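Sindolby Home Stores
Minutes of the Regional Managers' Meeting
Held 29 September 2021, Robles office, upstairs meeting room

Chair: Bonifacio Ortuño
Minutes: Lovely Policarpio

Bonifacio opened the meeting by thanking everyone for making the drive, especially the folks from the Gavgate store, who had road work to contend with and still arrived before the coffee did. The minutes of the last meeting were read and accepted with one correction (the Robles parking lot lease runs to March, and we had written May).

1. Sales and the quarter so far

Bonifacio went through the store figures at his usual gentle pace. Gavgate is ahead of plan, Robles is level, and the outlet store is behind, mostly in large appliances, where customers are still waiting a long time for deliveries. There was a good long talk about whether to keep taking deposits on items with no delivery date. Most managers felt we should, so long as the customer is told plainly at the register and gets a call every two weeks. Agreed, and Lovely will write up a short script for the phone calls.

2. Children's bedding and bedroom range

The buyers would like to give the range six more feet of shelf in every store before the holidays. Gavgate is all for it and would happily take more. 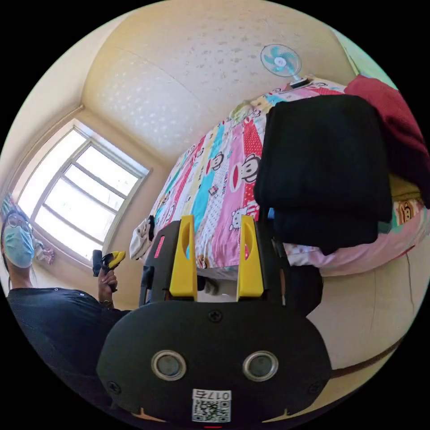

Robles was less sure, as the extra space would have to come out of small kitchen goods, and those have been selling very nicely. After some friendly back and forth it was settled that Gavgate will go first and report back at the next meeting, and the other stores will hold off until then.

3. Brandedard supply agreement

The new agreement has come back with a minimum order of 505 units per store, up from last year. Bonifacio feels this is too much for the smaller stores and will ask if the minimum can be shared across the region. Nothing is to be signed until he has an answer.

4. Staffing

We have 119 people on the payroll across the region and 5 openings, all of them evening shifts. Managers were asked to send their holiday schedules to Lovely early this year, please, and in the new spreadsheet.

5. Any other business

The back door at Robles still sticks. Lovely will call the landlord again.

Next meeting to be hosted by Gavgate, date to be sent around by email.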